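Kitchen Small Tools Checklist, Tultier Community Kitchen
Monthly inspection, February. Ref. 2572

This list is for the small hand tools and the boxes where we keep them. Knives, mixers and the oven have their own lists. Please write OK, REPAIR or OUT beside each point, and write a comment also when everything is OK, so the next person can compare.

Take everything to the wooden table before you begin. Do not inspect inside the drawer.
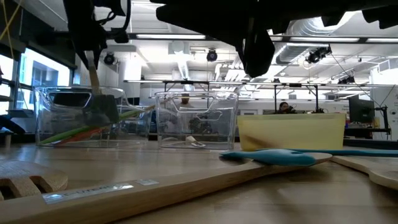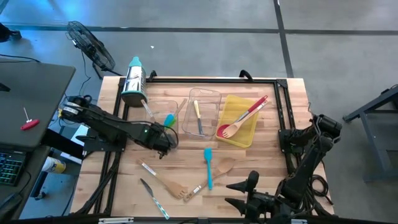
Clear boxes, yellow plastic and silicone tools on the wooden table.

Paweena Jitpraphai asks that the boxes are checked before the tools, and not after as in the old list. She wrote to me that on Saturday she put clean spoons in a box which had old flour in the corners, and she had to wash all of them a second time. She would also like a line for the date of the last wash on each box, but a pencil line does not stay on plastic, so please tell her if you know a better way.

I agree with her and I changed the order.

1. PLASTIC BOXES AND TRAYS
1.1 No cracks at the corners or at the bottom. OK
1.2 Handle opening smooth, no sharp edge. Pass your finger slowly. OK
1.3 No flour, crumbs or grease in the corners. REPAIR
Comment: One clear box had a sticky place inside. Washed and dried the same day, to be looked at again next month.
1.4 Yellow plastic: no stain which comes off on white paper. OK

2. WOODEN TOOLS AND BOARDS
2.1 No splits. Bend the spoon a little and listen. OK
2.2 No rough hairs on the surface. REPAIR
Comment: One spoon is rough near the bowl. I will rub it with fine paper and oil it. If it is rough again in March, we take it out.
2.3 Boards lie flat and do not rock when you press on the corners. OK
Comment: The long board rocks very little, less than last time. Keep it standing when it dries, not lying.
2.4 Labels and stickers well fixed, or removed completely. OK
Comment: A label which is half loose can fall in the food. Either press it well or take it away with warm water.
2.5 No black points or smell of mould. OK

3. SILICONE TOOLS
3.1 No cuts or missing pieces at the edge of the spatulas. OK
3.2 Head does not turn or come off from the handle. Pull with normal strength. OK
Comment: Where the head can be removed, remove it and look inside. Water stays there.
3.3 Basting brush: no hairs missing, no fat between the hairs. REPAIR
Comment: Fat was deep in the middle. It needs hot water with soap for 5 minutes and then a rinse, not only a rinse.
3.4 No strong smell of onion or fish after washing. OK

4. SPONGE AND FOAM BRUSHES
4.1 Foam is whole, no small parts coming off when you press. OK
4.2 Foam well fixed to the handle. OK
4.3 Used only for its own job. OUT
Comment: I found one foam brush with old glaze on it, already hard. Thrown away. A new one is ordered from Hallon.

5. GRATER
5.1 Stands straight on the table and does not slide. OK
5.2 Handle cap on the top is tight. OK
5.3 No rust, look specially on the fine side. OK
5.4 No food in the holes. Hold it against the light. OK
Comment: Please brush from the inside to the outside. Do not use the sponge, it leaves small pieces.

6. PUTTING BACK
6.1 Everything dry before it goes in a box.
6.2 Long tools with the handle up, so that hands do not touch the part for food.
6.3 Grater in its own place, never under the boards.

Points to follow: 1.3, 2.2, 3.3, 4.3.
Points checked in other months and not in this one: drawer runners, hooks on the wall, scales.

The Conneely kitchen uses the same list, but their section 5 is longer as they have also the peelers. If you help there, take their paper and not this one.

Next inspection: March, before the morning group comes. Put the signed paper in shelf box 37.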